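Brisell Neighborhood Meals
Progress report to the Farquharson Fund, 14th November

Dear friends at the Fund,

Thank you again for your patience with us over the summer, when the lease took so much longer than any of us had hoped. I'm very happy to say that the home cooking classes are up and going in Alden, and that 23 people finished the first course in October (we had hoped for twenty, so we are rather pleased!). Most of them had never cooked from scratch for more than one person, and a good few have already put their names down for the spring.

We have kept to recipes that can be made on an ordinary counter with a small oven, a board and one good knife. The bean bake and the onion tart were the favorites, and the fish pie is being rewritten after some strong feelings about the leeks.
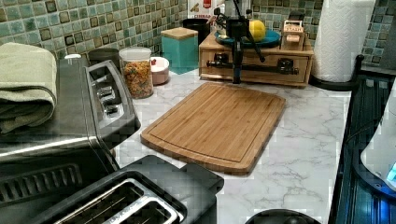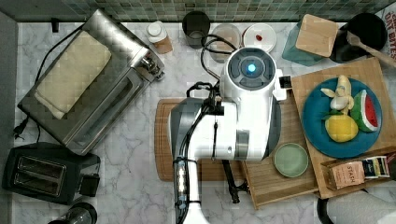
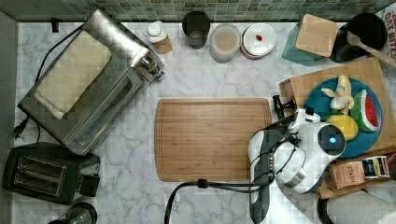
Callum Laing writes that three evenings is too short for a course like this, and that he would gladly give up the printed recipe book if it meant a fourth. We have had the same thought, and would like to talk it over with you before the next payment is due.

On the money side, we have spent $243 of the $400 set aside for ingredients. The rest will carry us through the Camis Street course, as long as the price of butter behaves itself. Knives and aprons came out of the separate equipment line, and the receipts are in the envelope with this letter.

With warm thanks from all of us at Brisell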